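Section 5. Recording the drive caddy task

This section covers recording demonstrations for putting a hard drive in its caddy into the bay of an open desktop case, and for taking it out again. It applies to the Jullitz arm with the two-finger gripper and to Aline Recorder, revision of September 17, 2018. Finish the camera check and the arm homing in Section 4 first.

You can record in two ways:

Hand guiding. The operator holds the arm behind the gripper and moves it through the task.

Remote control. The operator works from the Thorlacius hand controller at the side desk and does not touch the arm.

Use remote control for the final set. Hand guiding is good for finding approach angles and for teaching new operators, but the operator's hands often block the bench camera. Do not mix the two methods in one set.

5.1 Preparing the case

1. Disconnect the case from wall power and remove the power cord from the bench.
2. Remove the side panel and lay the case on its side with the open side up.
3. Push the case against the bench stops. If the bench has no stops, mark the corners of the case with tape.
4. Route loose cables away from the mouth of the drive bay. Leave the data and power plugs where the gripper fingers will not meet them on the way down.
5. Check that the caddy slides in and out by hand without sticking. Replace a caddy with a bent or cracked tab.
6. Set the fixture plate beside the case, on the side away from the bay. Parts for other tasks may stay in their holders if they do not stand in the arm's path.

Caution: Use scrap drives only. A drive used for practice must not go back into service.

Note: The metal edges inside a case are sharp. Wear thin gloves when you route cables.

5.2 Preparing the arm

1. Turn on the arm and wait for the steady green light.
2. In Aline, open Tasks and choose Caddy Insert or Caddy Remove.
3. Set the grip force to 22. Higher values flex the caddy and make it bind in the rails.
4. Set the speed limit to Slow for your first session. Later sessions may use Medium. Do not use Fast inside a case.
5. Open both camera views. The bench view must show the whole drive bay. The wrist view must show the fingertips.
6. Press Freeze and try to push the arm sideways with one hand. It should hold its position. If it drifts, stop and run the homing routine again.
7. Press the emergency stop once, confirm that the arm locks, and reset it.

5.3 Recording an insertion

1. Place the caddy in the start position with the drive label facing up.
2. Press Record and wait for the tone. Hold the controller still until you hear it.
3. Bring the gripper over the caddy, close the fingers on the drive, and lift straight up.
4. Move across at a height that clears the case wall and the power supply.
5. Stop above the bay. Turn the wrist until the long sides of the caddy line up with the rails. Make this turn here, while the drive is still clear of the case.
6. Lower the caddy into the mouth of the bay. Use the wrist view for the last part of the move.
7. Push along the rails until the caddy stops. If you feel resistance early, back out a little, correct the angle, and go in again. Keep the correction in the recording.
8. Open the fingers and raise the arm clear of the case.
9. Press Record again to end the take.
10. Mark the take Good, Corrected or Failed.

For a removal, start with the caddy fully seated and the cables unplugged. Pull along the line of the rails until the caddy is free, and turn the wrist only after the drive has left the bay.

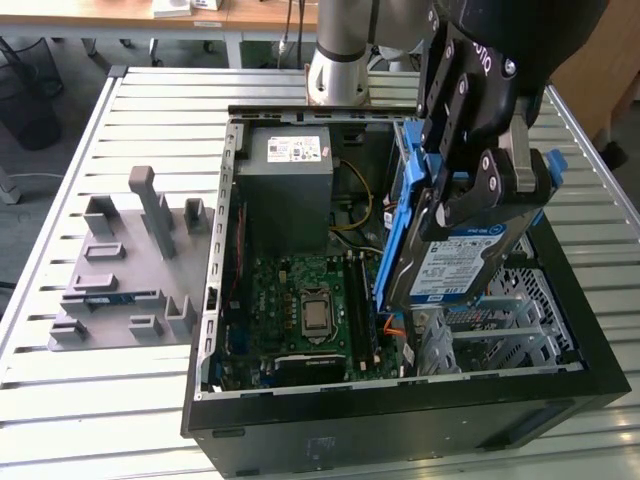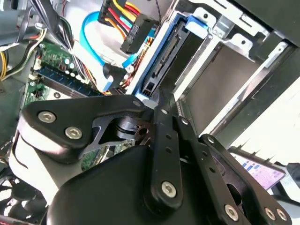
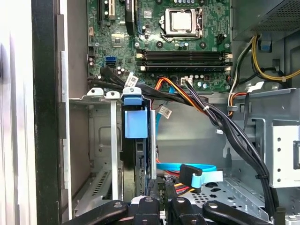
Figure 5. Gripper at the open case. First picture: bench view, drive and caddy held above the case. Second and third pictures: wrist views.

5.4 Working from the wrist view

The gripper fills a large part of the wrist view, and the fingers can hide the thing you are reaching for. Look for parts of the case that stay in sight as you move. The blue caddy parts and the bare metal of the drive cage stand out well against the board. Line up on those.

Cables are the most common cause of a lost take. A flat data cable can lie across the path and look farther away than it is. Before each descent, switch once to the bench view and check the height of the fingers over the nearest cable. Switching views does not interrupt the recording.

If a finger catches a cable:

1. Stop moving. Do not open or close the fingers yet.
2. Press Freeze.
3. Look at both views and find which finger has caught.
4. Release Freeze and back out along the path you came in on, at Slow.
5. End the take and mark it Failed.
6. Press the emergency stop, then put the cable back in place by hand.

Caution: Never reach into the case while the arm is live, even with Freeze on. Freeze holds the arm but does not cut its power.

5.5 How many takes to record

A full set is 100 takes marked Good or Corrected. Failed takes are stored but do not count toward the set. Record in blocks and rest between them. After each block of 5, move the start position of the caddy a little so that the set does not learn one spot on the bench.

Keep the case in the same position through the whole set. If it shifts, put it back on its stops or tape marks before the next take and write the take number in the session notes.

Two operators may share a set. Each one signs in under their own name before recording. The reference set supplied with Aline was recorded by Bríd Ó Briain and Ji-hoon Cheon and can be played back from Tasks, Reference. Watch several takes from each. Cheon's approach is steeper, and both are acceptable.

5.6 Checking and saving

1. Open Review and play each take at double speed.
2. Cut the still time at the start and end of the take. Do not cut pauses in the middle.
3. Change the mark on any take where the caddy did not reach the end of the rails.
4. Choose Save Set and enter the task name, the case model and your initials.
5. Wait for the message "Set saved" before you turn off the arm.

Error 236 during saving means that the two camera recordings have different lengths. Close Review, run Sync Views, and save again. If the error comes back, remove the take named in the message and record one more in its place.

Questions on grip settings go to Amr Helmy at the Urkton bench. For controller faults, contact Dymphna Lynch and include the session notes.

Continue with Section 6, Recording cable plugs.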